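Robot Programming by Demonstration
Handout 6: Two-Arm Teleoperation with Cloth
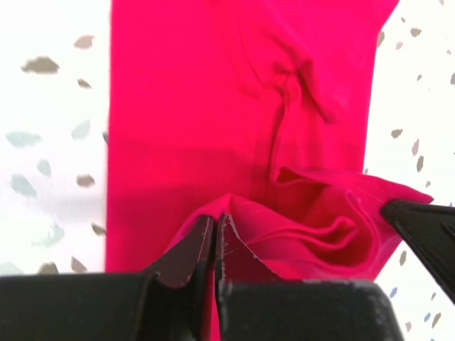
1. Scope

This handout covers demonstrations recorded on the Pomby bench by remote control. Hand guiding (moving the arm directly by its links) was covered in Handout 5 and is not used for two-arm work, as one operator cannot guide both arms and watch the cloth.

2. Why cloth

A rigid part can be described by a position and an orientation. A garment cannot. Once a fold is lifted, its shape depends on where it is pinched, how much fabric is gathered and what the other arm is holding. A hem or corner gives a more repeatable grasp than a pinch in the middle of a panel, where the fabric tents up between the fingers.

3. Procedure

3.1 Load the Nikevholm operator profile and confirm that both leader arms are at rest.
3.2 Lay the garment flat. Do not smooth out small creases; the policy needs to see them.
3.3 Start recording before either arm moves.
3.4 Close the first gripper and hold. Bring in the second gripper only when the first is stationary.
3.5 Move both arms at an even pace. Pauses longer than two seconds are trimmed by the Sastry script and leave a jump in the joint data.
3.6 Open both grippers, retract, stop recording.

4. What is stored

Each episode holds joint positions, gripper opening and the wrist views. Commanded and measured positions are kept as separate channels. With cloth between the fingers the two gripper values differ, and the difference is a usable grasp signal.

5. Data for the assignment

The Fancombe set contains 677 episodes. Of these, 112 are held out for testing and must not be used in training. Episodes marked "regrasp" stay in the training set. They show recovery from a missed pinch, which clean runs lack.

6. Exercise

Train the baseline on 85 episodes, then on the full training set. Report success rate for each and plot the gripper channels for one failed run. State at which step of section 3 the failure begins.

Reading for next session: course notes, chapter on action chunking.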